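Dravham Manipulation Workshop - Notebook, Cell B
December, Saturday session
Entry by A. Pacheco
Attending: Arnaldo Pacheco, Li

Purpose

To complete the comparison between the standard parallel hand on the cell arm and the Grello long-finger hand under evaluation, using thin and flexible medical consumables presented in open bins. The Betia controller build was held fixed for the whole session. The previous entry compared the two hands on rigid cartons only and should not be read as covering pouches or masks.

Status at start

Arm powered and homed at 8:40. The standard hand was mounted first. Payload and center of mass were re-entered by hand, as the stored values belonged to the Grello unit and had been left in place after the last changeover. This is the second time the wrong values have been found at startup. The changeover sheet now has a line for it, to be initialed by whoever swaps the hand.

The bin board was set against the lower rail and squared to the arm base. Teach points were checked at reduced speed over each bin. The approach over the middle bin was raised slightly after the finger housing passed closer to the lip than the program allowed for.

Procedure

Each hand is given 100 attempts on the mask stack and the same number on the mixed bin. An attempt counts as a success if one item is lifted clear of the bin lip, held through the wrist rotation and released at the drop point. Lifting two masks together is recorded separately as a double and does not count as a success. The operator restores the stack between attempts when it has slumped. Force limit and closing speed are the same for both hands. Li logged; Pacheco kept the stop button.
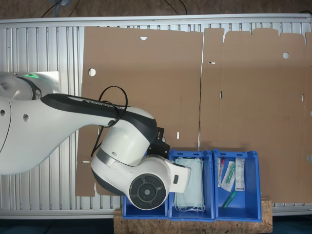
Cell B, hand over the middle bin. Masks upright in the middle bin, mixed supplies in the right bin.

Observations, standard hand

1. Masks. The folded edge is the only part that can be gripped reliably. When the fingers descend parallel to the stack, the leading finger tends to push the first mask down before closing. Entering at a small tilt and straightening during the close gave a cleaner pick. Most doubles occurred when the ear loops of neighboring masks were tangled at the bottom of the bin; the second mask follows the first out by its loop and drops at or near the lip. A change of fingertip is unlikely to cure this. A short pause and a shake above the bin removed part of the problem and should be kept in the program.

2. Mixed bin. Sealed packets standing against a side or back wall are difficult, as there is little room for the outer finger. The clear pouches gave poor depth returns and the grasp planner placed several grasps behind the actual surface. Loose tubes lying on the bin floor were picked without trouble when the fingers closed across the tube, and rolled when they closed along it.

3. Bin contact. The fingertips touched the bin lip on 14 attempts. Of these, 4 were hard enough to trigger a protective stop. No damage was found on the fingertips at inspection.

Observations, Grello hand

The hand was changed over at midday. Mounting was uneventful apart from the connector, whose collar must be turned fully before power is restored; a partial turn gives fault 1893 on the Betia screen, and the text of that message refers to tool voltage and is of no help in finding the cause. Please note this for future changeovers.

The longer fingers reach the bottom of the bin with the palm well above the lip, and lip contact was rare. The cost is stiffness. Under the same closing force the tips spread visibly when holding a packet by its corner, and several pouches rotated out of the grasp during wrist rotation. On masks the softer tips were an advantage on entry, with less crushing of the stack, but doubles were no fewer than with the standard hand.

The mixed-bin run with the Grello hand was not completed. Work was stopped in the afternoon when the wrist cable began to pull tight at the far end of the rotation. The long hand sits lower and takes up slack that the present routing does not have. The cable was inspected, no wear was found, and the run is marked incomplete in the log. The partial results are not to be used in the comparison table.

Camera note

Exposure was locked before the first attempt and not altered. The cardboard gives a more even background than the bare slats, where the ribs produce false edges in the segmentation. The punched holes and slots in the cardboard are occasionally picked up as small objects. The region of interest should be tightened to the bins before the next run - a mask file is simpler than changing the threshold.

Provisional assessment

For masks alone there is no strong reason to leave the standard hand, provided that the tilted entry is adopted. For deep bins with mixed items the Grello hand has better clearance, and a stiffer fingertip would be worth requesting from the supplier. No recommendation on purchase is made at this stage.

Actions

Pacheco: reroute the wrist cable with a longer loop and recheck the full rotation with both hands fitted.
Li: write the bin region mask and rerun the stored images from this session against it.
Pacheco: ask Grello whether a stiffer fingertip can be supplied for the same finger body.
Li: add fault 1893 and the connector collar to the changeover sheet.
Both: repeat the Grello mixed-bin run in full, from the first attempt.

Arm parked and powered down at 4:25. Standard hand refitted, payload values entered and initialed AP. The log is on the cell computer under the session folder, with the incomplete run in its own subfolder.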